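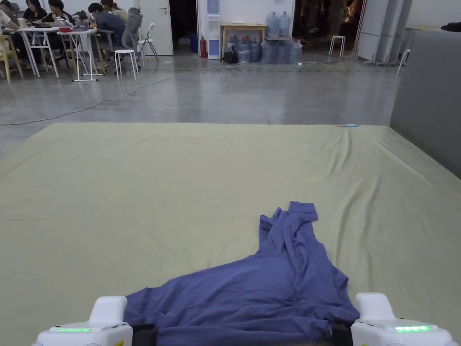

Perception and Grasp Planning Developer, Deformables (Contract, Everitz)

We fold laundry with software, and most of the time we fold it badly. If you have watched a cloth-folding video and wondered how many takes went in the bin before that one, you are the sort of person we'd like to hear from.

Everitz is looking for a developer to take over the perception and grasp planning side of Coltari, our control stack for soft goods. A garment bunched up on a sheet is still the hardest thing we deal with. Sleeves get buried under bodies, hems look like creases, and a wrinkle in the sheet underneath can fool a segmentation model into seeing an edge. Our planner will then pick a grasp point with 0.9-something confidence and be dead wrong. We don't trust that number any more and you shouldn't either.

What the job is

You'd inherit the state estimator, the grasp proposal module and a pile of replay tooling that works if you launch it in the right order. Early on you would be expected to:

- rebuild the garment segmentation so it stops labelling sheet wrinkles as sleeves
- put honest uncertainty on grasp proposals, and let the planner decline to act
- write an evaluation harness that runs on logged sessions nobody on the team has tuned against
- sort out time sync between the camera stream and gripper state, which drifts on long recordings
- review other people's results and say so when they don't hold up

That last one takes up more of the week than you might think. Last August we had a policy that scored beautifully on our own benchmark, 2,000 logged episodes, all shot on the same few sheets. We changed the sheet colour and it fell over. We are still a bit embarrassed about that and the benchmark has been retired.

What we're sceptical about

End-to-end everything. One big model may well be the answer in the long run, but so far each one we've tried has been harder to debug than the thing it replaced. We're equally suspicious of hand-tuned planners with 29 parameters and a comment saying "do not touch". Coltari has one of those. Part of your job is to touch it.

We don't publish success rates without the failures beside them. If your instinct is to trim the test set until the graph looks good, please apply elsewhere.

What you need

Solid Python and enough C++ to fix a driver wrapper without making it worse. Experience with real sensor data, meaning data with dropped frames and bad calibration in it. Some background in segmentation, keypoint detection or state estimation for things that change shape. You should be able to read a paper and tell us which table to ignore.

A PhD is fine, and so is no PhD. We don't much mind whether you come from cloth, cables, food or surgical work. Simulation-only applicants are welcome to apply, but expect pointed questions about transfer.

Conditions

Full time, two-year contract, based at our Pirnmont site. You can work from home 2 days a week once you've settled in; the rest is in the lab, where you will spend a fair amount of time at floor level looking at shirts. Hours are flexible outside the 10 am stand-up. Salary is paid on the senior developer scale and we'll tell you the figure on the first call, before you've wasted an afternoon on us.

You'd report to Kerubo Lema, who runs planning and control.

How to apply

Send a CV and one page describing a result of yours that turned out to be wrong, how you found out, and what you changed. We read that page first. Skip the cover letter.

There are 3 stages: a phone call, a paid half-day going through one of our logs with us, and a chat with the team. No whiteboard puzzles. Applications go to Shuk-fan Lam through the Everitz careers page, and she'll also answer questions about visas, relocation and part-time arrangements.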